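Search this site Enter keywords Search
Home Programmes Reports Partners Contact
Reading time: 3 min

Madari Dry Goods Room: Progress Report to the Ostar Fund
Prepared by Silvana Coutinho, Oct 13, 2021
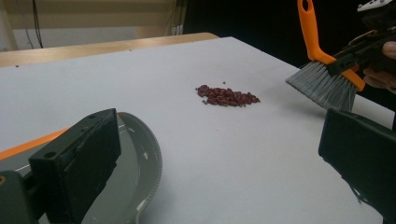
1. Scope of this report

The grant covers the fitting out of the dry goods room at Madari and the written routines for weighing, sorting and clearing up. The previous report dealt with shelving and the delivery door. The present one deals with the sorting tables, spill handling and the first version of the bench routine.

2. Sorting tables

The white-topped tables are in use for all pulses and grains. Dark red beans show up clearly against the surface and stray ones are easy to find. Pale items are harder to see. Split peas are acceptable, but white rice and haricot beans are not, and Luuk Coppens has asked for a dark mat for these two products. The mat is within the remaining equipment budget and no further approval is sought.

3. Spill handling

Small spills are now dealt with at the table, with a hand brush and dustpan. The routine as written is:

Push the spill into one heap, working from the outer grains inwards.
Set the dustpan flat on the table, rim towards the heap.
Sweep in short strokes with the bristle tips only.
Check for crumbs and single beans left behind, then sweep again.
Empty the pan into the waste tub. Swept product does not go back to stock.

Long strokes were tried first and dropped. Beans roll, and a fast stroke sends them past the pan and on to the floor. Indrek Adomaitis timed both methods over 19 sessions and found short strokes slower per sweep but quicker overall - fewer beans had to be picked up afterwards.

Brushes used on the tables are kept apart from floor brushes and hung up between sessions. One floor brush was found on the table hooks in the second week. The hooks have been moved to the opposite wall.

4. Losses

Recorded losses at the sorting tables for the period were 3 kg, against 378 kg handled. Floor spills are included. Losses during unloading are not, and will be reported with the delivery figures. The scale supplied by Godoy was out of use for part of one session and the weights for that session were taken on the kitchen scale.

5. Training

Rosângela Caldeira has run the bench routine with all current staff. The written sheet is one page, and the order of steps has been changed once following comments. Thongchai Chaiyaporn is preparing a version for the Wirov site, where the tables are lower and the waste tubs are a different size.

6. Outstanding items

Dark mat for pale products - to be ordered in October.
Spare hand brushes - quotation received, 180 for the full set including pans. Decision needed from the fund on whether this counts as equipment or consumables.
Labels for waste tubs - printed, not yet fixed.
Unloading losses - figures to follow from Wirov and Madari together.

Next report: delivery and unloading.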